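Most people who own an older car don't need a coilover kit. I say this as someone who paid for one. Mine came from Gruviser, cost far more than the tires and brakes together, and made the car worse on every road I drive.

The idea is that lower and stiffer means better handling. On a smooth track it often does. My roads have patched asphalt and a rail crossing, and there the car skipped sideways where the stock setup used to soak it up. 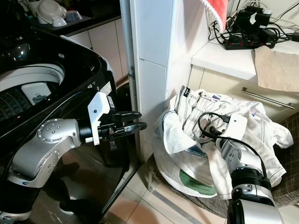

Fresh dampers at standard height would have fixed what was wrong in the first place. The originals were worn out, and I mistook that for bad design. A lot of forum advice makes the same mistake – someone replaces 20-year-old shocks with new coilovers and gives the credit to the coilovers. 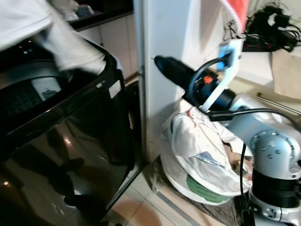

Maksym Kravets, who runs the alignment rack at Polishchuk, told me to start with bushings. I ignored him. When I went back in March he fitted a full set, put the car on Ostura dampers and set the toe. It tracks straight now and the steering has stopped wandering. 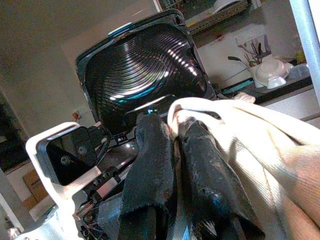 Is there any case for coilovers on a street car? If you go to track days and will really adjust them between events, buy a good set and learn what the knobs do.

Everyone else should spend the money on tires first. A cheap kit with 2000 miles of winter salt on it can seize at the collars, and then the adjustment you paid for is gone.

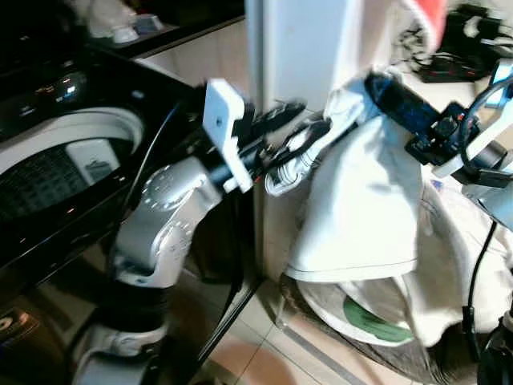 I sold mine for 200 dollars to a man who wanted the look. He was happy with the price, and so was I.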